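Suda cell notebook
25 February 2019

Gripper won't let go after a stop. Writing it up now before I forget the order of things, tidy later.

Short version for anyone who only reads the top: if the cell trips while a gripper is closed, DO NOT reset from the pendant until you've looked at what it's holding and where your hands are. After reset it can close again on its own, full grip current, no command from the task. Happened to me this morning. Fingers (mine) were near it, not in it. Nothing hurt, nothing broken as far as I can see. Still going in the near-miss book, will do that after this.

What I was doing: cloth handover, the one from the Hájek list. One arm lifts the cloth, the other takes it, first one opens, back off, put down. Same scripts as December, new build of the Kikden bridge on top. Cloth is the navy patterned one, slippery stuff, which is why it's on the list at all. Runs were fine up to 27. Boring even.

Run 27. Cloth pinched, arm on its way over, then everything stops. Trip on the Kikden log says comms timeout, so the watchdog did its job. Arms held position, good. Gripper stayed shut, also what it's meant to do, we decided ages ago that a trip shouldn't drop things. Fine. So I open the gripper by hand jog. Opens. Cloth comes loose. I go in to pull the cloth straight, thinking I'll reset and rerun while I'm there, and I hit reset with my left hand on the pendant. Gripper shuts. Hard. Caught the cloth edge, my hand was just behind it.

So two stupid things at once, one of them mine. Reset should never move anything. And I shouldn't have been reaching in with the drives still live. Writing that down plainly so it doesn't get lost under the software bit.

Repeated it straight after from outside the enclosure, hands well away. Closed on cloth, forced a timeout by pulling the network lead, jogged open, reset. Closed again. Did it again with no cloth. Same. Did it with the gripper already open when the trip came: stays open, no movement. So it's going back to whatever it was told last before the trip, never mind what the jog did in between.

Then tried with both arms in, grippers together over the middle of the floor, wanted to know if one trip catches both sides or only the one that was moving. Both. Whichever was closed before the trip goes closed again on reset. 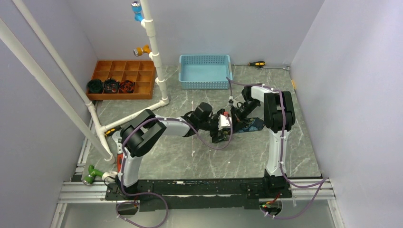 Sachiko Hirano reckons it's the setpoint cache in the bridge and that the arm side is innocent. Her note, copied from the chat: the old build cleared the gripper target on a trip, the new one keeps it so that a short dropout doesn't lose the grip, and jog writes straight to the drive without touching the cached value. So on reset the bridge sees a difference between cache and drive and helpfully fixes it. She also says, more or less, stop testing with the pendant inside the enclosure, and she's right.

Checked what she said against the log. Fits. There's the last task command, closed. Then trip. Then jog lines, different source tag. Then reset and within the same tick a target write with the closed value and source "bridge". No task running at that point. Nothing from the pendant either apart from the reset itself. So that's the thing. Or a thing.

The second question is why it timed out in the first place. Watchdog is set at 400 ms. That's long. A dropout longer than that isn't jitter, something went properly away. Candidates, in the order I thought of them:

- bridge itself stalling. New build writes more log. Disk on the cell PC is nearly full (my fault, old recordings, moving them tonight)
- the gripper cable. It takes a fair bend every time the wrist comes round for the handover
- connector at the gripper motor
- power dip on the 24 V when both grippers pull at once

Went for the hardware first as it's quick to look at. Drives OFF, lock on the isolator, then looked over the gripper properly. Wiggled the purple cable at the wrist, and further down where it's tied to the link. Nothing obviously loose. Ties all holding. Connectors push home with no extra click so they were home already. Purple jacket has no nick that I could find. Doesn't prove anythign, an intermittent is an intermittent.

The triangular bracket is scuffed a good deal along the rim. Don't remember it that bad. Compared with the notes from December and all I wrote then was "marks on bracket, cosmetic". Very helpful, thanks me. Can't say if today's closing did any of it. No cracks I could feel with a fingernail. Pin sits where it should.
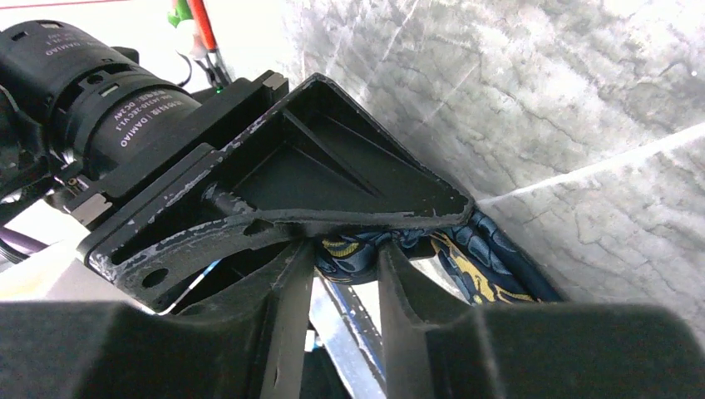 Gripper motor, bracket and fingers, patterned cloth in the grip. Indicator green.

Careful with that green light by the way. It's been used as "all OK" by more than one of us and it isn't. It was green through the whole business today: before the trip, during, and when it shut on reset. It tells you the drive has power and isn't faulted. It tells you nothing about whether something's going to move. I'd like a line on the door sheet saying this. Will ask.

Supply next. Put the meter on the 24 V and shut both grippers together a few times. Dips a bit, comes straight back, nowhere near what the drive would complain about. Meter's slow though. Would need the scope, and the scope is over at Baltgate till someone fetches it. Parked.

Then bridge. Left the cell sitting with arms parked and drives off, just the bridge and the log running, and watched loop time. Got a stall over lunch. Long one, over the watchdog limit. No arm motion, no cable bending, no gripper current. So that pretty much lets the cable off for at least one of them, and points at the PC. Cleared out the oldest recordings there and then instead of waiting for tonight. No stall since, but I've only given it the afternoon so don't read much into that.

Temporary fix for the reset thing. Sachiko sent a patch for the bridge: on trip, mark the cached gripper target as stale; on reset, read the real finger position from the drive and take that as the new target. So reset means "stay as you are". Any close after that has to come from the task or from the pendant, with somebody pressing something. Loaded it, bumped the version string so we can tell from the log header which one is running.

Test of patch, all from outside, door shut:

closed, trip, reset: stays closed. Good
closed, trip, jog open, reset: stays open. Good, this was the bad one
open, trip, jog closed, reset: stays closed
closed on cloth, trip, reset: stays closed, but the grip goes slack. Hmm

That last one. If you take the measured position as target then there's no squeeze left, as the fingers are already where they've been told to be. On a hard part you'd see it straight off. On cloth it's sneaky, looks held, then creeps. Put the cloth back in and watched it on the wrist camera after a reset to see how much it moved. Fold was nipped between the fingers with the loop hanging, no drop. Then moved the arm slowly up and watched the print to see if it was sliding, the blue flowers make it easy to follow at least.
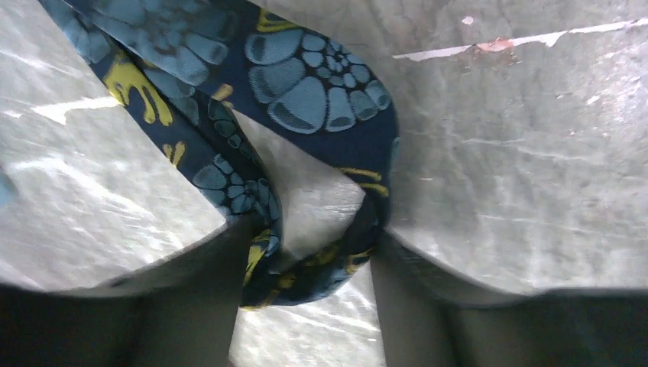
Slid 5 mm by the scale on the finger log before I stopped it, and it would have gone on. So the patch is safe for hands and not so good for whatever's being carried. I can live with that for now, I'd much sooner have the cloth on the floor. But it means anyone doing a handover after a trip must regrip before moving. Not optional. Put it down, open, close, carry on.

Proper fix is probably to store the grip force separately from the position, and on reset hold force only if the gripper was closed AND hasn't been jogged since. Sachiko thinks that's a small change. I think it's a small change with a lot of ways to get it wrong and I'd want the whole trip table above run again, plus the case where somebody jogs open and then shut again. And what if the cloth has been taken away in between? Force hold on nothing means the fingers run all the way together. Which is today's problem over again with a different name.

Also talked about whether jog should be allowed at all after a trip without a reset first. I say no. Reset, nothing moves, then jog. Suda would be awkward to use for a week and then we'd all be used to it. Sachiko not so sure, says you sometimes need to free a trapped part before you can reset. Fair. That's what the isolator is for, fingers can be backed off by hand with the power off, it's stiff but it goes. Left open.

State of things as I leave it:

- patched bridge loaded on Suda. Old one kept next to it, DON'T go back to it
- watchdog left alone. Tempting to lengthen it to get rid of the trips, please don't
- handover runs stopped. 27 marked void in the run sheet, the ones before it are all right I think, no trips in the log
- note taped to the pendant: hands out, door shut, then reset
- recordings half moved, finish tonight
- near-miss form, do NOW
- scope back from Baltgate, then the 24 V again with both grippers closing
- take a dated picture of the bracket each month so "cosmetic" means somthing next time
- tell the Kikden people about the cached target. Send them the log from the second repeat, it's cleaner than the first

One more from the log while shutting down. There's an earlier trip with the same pattern, bridge writes closed on reset, from when we first loaded the new build. No one noticed as the gripper was already closed and nobody had jogged it. So it's been in there the whole time. Adding that to the message to Kikden.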